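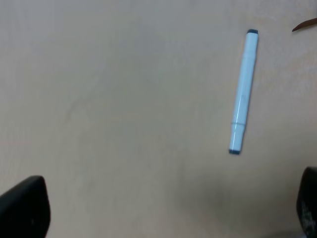
A dual-tip marker on the table. Start with one item out and the rest put away.

How to Set Up and Reset a Shared Desk

By Bethel Yilma
Updated February 22, 2022

A desk used by more than one person collects other people's things. A marker stays out overnight, then a notebook lands next to it, and by the end of the week you have to push a pile aside before you can start. The routine on this page takes a few minutes at the end of a session and keeps four things in order: the marker, the mouse, the mousepad and the notebook. It works for a home office table, a study table or a craft table that doubles as a desk.

What You Need

A soft dry cloth
A second cloth, slightly damp
A small bowl of water with one drop of dish soap
Cotton swabs
A shallow tray or pencil cup
A table cover, if you use one
A lint roller

Step 1: Clear the Table

Take everything off and put it on a chair or in the tray. Do not clean around things. It takes longer, and you miss the strip of dust behind whatever you left in place.

Wipe the bare tabletop with the damp cloth, working from the back edge toward you, then go over it with the dry one. On a light surface, marker dots show up best if you bend down and look across the table from the side. A fresh dot usually comes up with the soapy cloth. For an old one, put a little rubbing alcohol on a swab, test it on the underside of the table first, and dab. Rubbing spreads the ink.

Step 2: Check the Markers

Pull each cap and make sure it goes back on all the way. With a dual-tip marker you have two ends to check, and the one you use less is the one that gets left slightly open. Press until you feel it seat.

Try both tips on scrap paper. If a tip skips, leave the marker capped and lying flat overnight and try again. If it still skips, it is probably finished and can go.

Store dual-tip markers flat. Standing up, the ink drains toward the lower end and the upper tip goes pale. A shallow tray is better than a cup for this reason. I use an Ornberg drawer tray turned the long way, but the lid of a shoebox does the same job.

If you keep more than a handful of colors, sort them once and keep a swatch card with them. I had a set of 24 that never went back in order until I taped the card inside the tray. Pale colors are the hard ones to tell apart by the barrel, so write the color name next to each swatch.

Step 3: Clean the Mouse

Turn the mouse off first. If it has a power switch, it is usually on the underside. If it plugs in, unplug it.

Wring the damp cloth out until it leaves no water on your hand. Wipe the top from front to back, then the sides where your thumb and ring finger rest. Most of the grime is there and on the palm rest. Run a dry swab along the seam between the two buttons and around the scroll wheel, turning the wheel a little at a time with your finger so you get the whole surface. Flip the mouse over and wipe the feet, then clean the sensor opening with a dry swab only.

Do not spray anything directly on the mouse. Liquid gets in around the wheel and stays there.
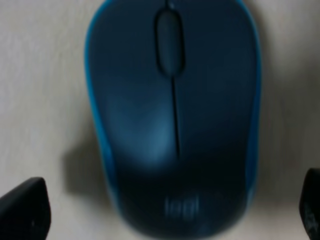
Zewditu Kumsa wrote in to say that she takes the battery out whenever the mouse will sit for more than a week, and that she has found leaked batteries twice in mice that came out of a storage box. It is a good habit. If you do open the battery cover, look at the contacts while you are there. A dry swab is enough for dust. If you see white crust, put on gloves, take the battery out and follow the mouse maker's directions before using it again.

Let the mouse sit a few minutes before you turn it back on.

Step 4: Clean the Mousepad

Soft pads and hard pads are handled differently, so check which you have. A hard pad only needs the damp cloth and then the dry one.

For a soft pad, run the lint roller over it first. Then dip a corner of the cloth in the soapy water, squeeze it out well, and work in small circles, starting where your wrist rests. Go lightly over any printed logo. Wipe again with plain water, blot with a towel, and lay the pad flat to dry. Do not hang it over a chair, as the curl takes days to come out. Do not put it back on a cloth table cover until it is dry underneath too.

I use a timer for this and give each side 40 minutes near an open window. In July it needs less. In a cold room it can need the whole evening.

If the pad is lit or has a cable, skip the water and use the dry cloth and lint roller.

Step 5: Put the Cover Back and Set Out the Desk

Shake the table cover outdoors, then lay it with the same overhang at both ends. Smooth it from the middle out with your flat hand. A brushed or velvety cover holds creases, and a few will stay no matter what you do. Try to keep them out of the spot where you write - a crease under a single sheet of paper will catch the pen.

Put the mousepad down first and line it up with the back edge of the table. It is the biggest flat thing on the desk, and the rest is easier to place once it is straight. Set the notebook where your writing hand can reach it, then the mouse, then one marker. Other colors stay in the tray until they are needed. 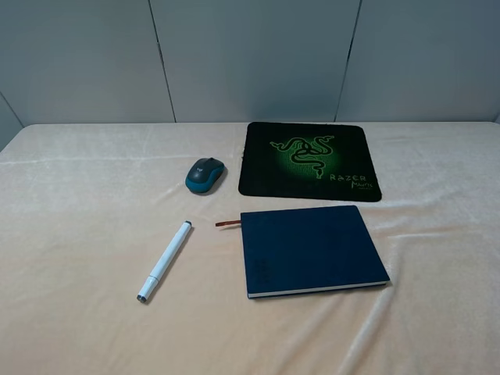 Mouse, mousepad and notebook out on a cloth cover.

Leave some open table in front. If your elbow lands on the notebook when you reach for the mouse, move the notebook.

Step 6: Agree on Where Things Go

This step matters only if you share the desk, but then it matters more than the cleaning. I share mine with Tsion Tesfamariam, who is left-handed, so the mouse and the notebook trade sides several times a week. We tried marking the places with tape and gave up, because the tape lifted the nap of the cover. What works for us is a short list on a card, kept in the tray:

Markers capped at both ends, lying flat
Mouse switched off
Notebook closed
Mousepad square to the back edge
Your own papers taken with you

Whoever leaves last goes through the card.

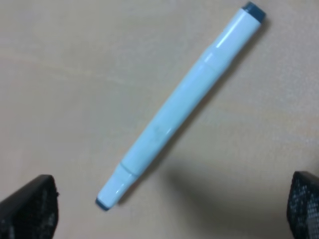 If a marker has no place in the tray when you finish, do not leave it out for the next person to deal with. Either make room or take it with you. The same goes for spare pens, chargers and sticky notes, which tend to arrive one at a time.

How Often

Do the quick reset from the card every day. Wipe the tabletop and the mouse once a week. The mousepad can go a month, or longer if you don't eat at the desk. Wash the table cover when it looks like it needs it, following the care label, and let it dry completely before it goes back on the table.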